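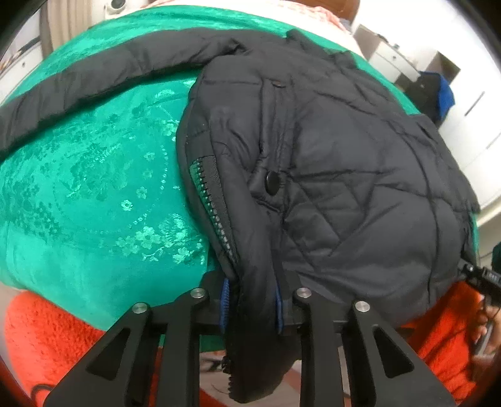
The Skavstead jacket in black, on the spare bed.

I bought the Skavstead in February from Van Beek in Bastham and have worn it most days since. It cost £35 in the sale. The padding is thin, so it suits a dry, chilly morning better than a hard frost, but there is room for a jumper underneath. Sleeves are long on me – I'm 5 foot 7. The snaps are stiff with gloves on. One pocket seam came undone and I sewed it up myself. I would buy it again at that price.

Myfanwy Hopkin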